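My first evening at the Donov gaming hall

I have been meaning to write this up since April, and I kept putting it off, partly out of laziness and partly because I wanted to go back a second time before I said anything. Well, I've been back, so here we go!

Donov is the new gaming hall across from the old bus depot. It opened with 106 seats, all of them running Celtetti machines, and if you have only ever played in your own spare room (like me, for most of my adult life) the noise of the place takes some getting used to. It isn't music so much as keyboards, chairs, people laughing at each other's mistakes, and a big friendly hum from the air system over everything.

I signed up for the beginners' evening cup, which costs seven dollars and gets you a seat from 6 p.m. until they turn the lights up. The game was Unent, the little arena shooter I've gone on about here before.

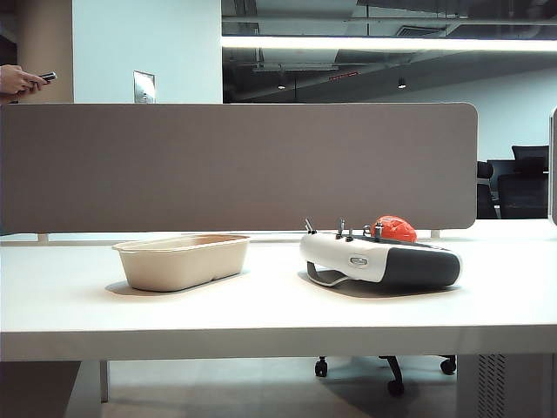

My first match was a disaster. I had left my own mouse at home and spent ten minutes fighting the settings on theirs, and by the time I had the speed where I wanted it, we were down by so much that my teammates had started discussing dinner in the chat. They were very sweet about it, though. One of them leaned over between rounds and showed me how to save my settings to my account so they would load on any seat in the hall, and I wish I had known that at the start of the evening.

After that things picked up. We won two, lost one, and finished somewhere in the middle of the table with 516 points, and I walked home feeling like a champion anyway.

A few practical things, if you're thinking of going. The back rows are cooler and quieter. The headsets are good but heavy, so bring your own if your neck complains like mine does. And the players' discount gets you up to 50 percent off snacks during the cup, which I found out after paying full price for two sodas and a pretzel.
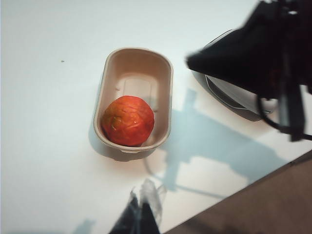

D'Souza wrote in the comments on my last post that the back rows are lovely until the late crowd comes in around ten, and that the seats along the left wall are the ones to ask for, as they have the newer screens. I tried the left wall on my second visit and I have to agree. The picture is smoother, and there's a bit more elbow room too. I still lost my first match, mind you, but this time I had my own mouse with me. The next cup is open for sign-ups already and I've put my name down.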